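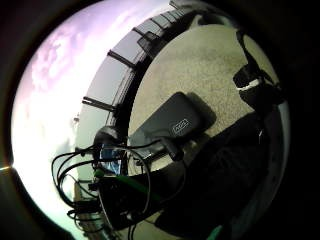 Prüfaufbau Handgreifer, Kamerasicht im Freien. Auf der gesprenkelten Fläche ein dunkelgraues Gerät mit kurzem schwarzem Kabel.

16. Mai 2020 | Von Rhona Mowat
2 Kommentare | 2-mal geteilt

Prüfliste Greifervergleich Drellard / Dakis
Vorgang 2288, Prüfort Rukport
Prüferin: Rhona Mowat
Gegenzeichnung: Sorcha Baxter

Geltungsbereich: Handgeführte Greifer mit Weitwinkelkamera, Einsatz im Freien. Die Liste ist vor jedem Vergleichslauf vollständig auszufüllen.

1. Kamera und Sichtfeld
1.1 Objektiv frei von Staub und Fingerabdrücken: erfüllt
1.2 Bildkreis vollständig abgebildet: erfüllt
1.3 Belichtung bei hellem Himmel: mit Einschränkung
Bemerkung: Der Himmel ist stark überstrahlt, nahe Teile im Schatten verlieren Zeichnung. Vor dem nächsten Lauf ist die Belichtung fest einzustellen.
1.4 Horizontlage dokumentiert: erfüllt
Bemerkung: Kamera stark gekippt, Horizont annähernd senkrecht. Für den Vergleich zulässig, sofern beide Greifer in gleicher Lage geführt werden.

2. Kabel und Anschlüsse
2.1 Stecker am dunkelgrauen Gerät eingesteckt: erfüllt
2.2 Kabelführung geordnet: nicht erfüllt
Bemerkung: Mehrere schwarze Kabel liegen in offenen Schlaufen übereinander. Die Leitungen sind zu bündeln und zu beschriften. Nachprüfung erforderlich.
2.3 Zugentlastung am Greifer Dakis: erfüllt

3. Mechanik
3.1 Backen schließen parallel, Greifer Drellard: erfüllt
3.2 Backen schließen parallel, Greifer Dakis: erfüllt
3.3 Spiel im Handgriff: Drellard bis zu 2 mm, Dakis ohne Befund
Bemerkung: Der Wert liegt innerhalb der Vorgabe und ist bei der Auswertung der Greifposition anzugeben.

4. Steuerung
4.1 Steuergerät Tjoa meldet Betriebsbereitschaft: erfüllt
4.2 Zeitstempel von Kamera und Steuerung abgeglichen: offen
Bemerkung: Das Protokoll wird durch S. Baxter nachgereicht.

Ergebnis: Freigabe unter Auflagen. Die Punkte 1.3, 2.2 und 4.2 sind vor Beginn des Vergleichslaufs zu erledigen und durch die Prüferin abzuzeichnen.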